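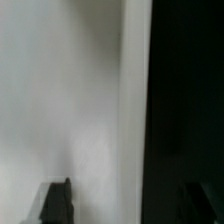
Irley reads home repair quotes for people who are about to sign one. We started because we didn't believe most of the quotes we saw, and after reading a great many more of them we still don't. Some are padded, some are vague, and a fair number solve a problem the house doesn't have. A wall like the one at the top of this page, bluish gray at the far left and a warmer, faintly beige gray nearer the middle, with a soft shadow high up, is the kind of thing a salesperson can talk about for a long time. By the end of the visit it's "discoloration," and there is a line for it. We'd want to see that wall at noon and again at 6 p.m. before anybody paid for anything.

What we do

You send us the quote, the photos you have, and whatever the contractor told you out loud. One of us reads it, a second person reads it without seeing the first person's notes, and then you get a letter. The letter says which items look justified, which ones we can't judge from paper, and which questions to ask before you hand over a deposit. It usually runs 2 pages. If it's longer, the quote was probably a mess.

We don't do the work ourselves and we don't recommend people who do. We get asked for names every week. We have been offered referral fees by roofers, window companies and one very persistent basement waterproofing outfit, and we've turned them all down. You only have our word for that, of course. Ask us again when you call.

Where we came from

Meron Tufa spent years pricing jobs for a remodeling company called Belkadi and left after a disagreement over what "allowance" was supposed to mean on a contract. Anas Soliman was a plasterer. They began reading quotes for friends at Meron's kitchen table, then for friends of friends, and started charging when it was eating up their evenings. Ľubomír Krajčí joined later from the insurance side, where he had read the same repairs written up in a completely different language. There are five of us now, in two rooms over a shoe repair shop on Kiltthorpe Street.

We took the name from the town where Anas did his training. We were told it would be bad for business because it doesn't say what we do. We couldn't find any evidence for that either way, so we kept it.

What we've learned, with some caution

Last year we read 271 quotes. We'd like to tell you what share of them were overpriced, and other companies in our line do publish a number like that, usually an alarming one. We don't trust those numbers and we wouldn't trust ours. People come to us when they are already suspicious, so what lands on our desks is not a fair sample of anything. We can say that 34 of those quotes listed the same job twice under different names. Most of the contractors fixed it when asked, which suggests plain carelessness at least as often as anything worse.
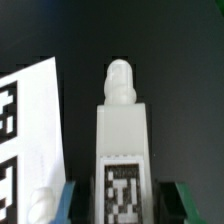

We are also wary of the cheap quote. A low total with no mention of cleanup, permits or disposal tends to grow, and the growing happens once your kitchen is in pieces. Abdelilah Chraibi handles most of these. He will ask you for the dull paperwork: the exclusions page, the payment schedule, the sentence about change orders. If there isn't a sentence about change orders, he'll suggest one.

On "average savings"

You won't find a savings figure on this site. A customer who drops a job altogether has saved the whole price, on paper, and may have a leak by May. We don't see how you would count that. When Pusach, the quote-checking software, was being sold hard to offices like ours, we tried it for a season alongside our own reading. It was quick and it was good at arithmetic. It had no opinion on whether the job needed doing, so we went back to reading.

What it costs

One flat fee, the same for a bathroom fan as for a second story, paid when you get the letter. If we read your quote and find we have nothing useful to say, we tell you that and don't charge. We allow 3 working days. Anyone who has been given a price that is "only good today" can call and say so, and we'll look at it sooner, though you should know that we have rarely seen one of those prices go up the next morning.

We can be wrong

A letter from us is an opinion formed at a distance. We haven't stood in your attic. Abdelilah Salem keeps a file of the times we got it wrong and the customer let us know, and we all read it before anyone new starts. It includes a chimney we called fine. If you used us and we missed something, please write and tell us, and attach the final bill if you still have it.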